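Budgeting for a bin-picking cell

Step 4: Price the fingers and the bins

Start with the arm quote, then add the parts that wear. Grekex lists a finger pair at 311 and the Killar gripper body at 1,230, both before tax. Order spare fingers with the body – delivery is slower later.

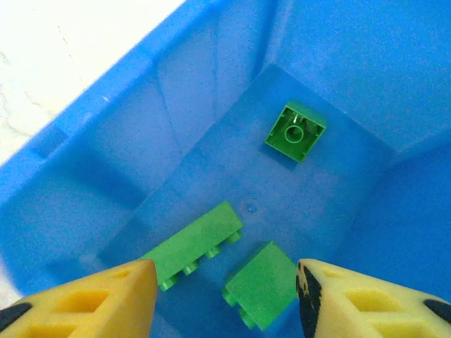
Grip pads belong on a separate budget line. Check them at each service: once yellow shows through the black in patches, as on the right finger, enter a replacement. Bins go under fixtures.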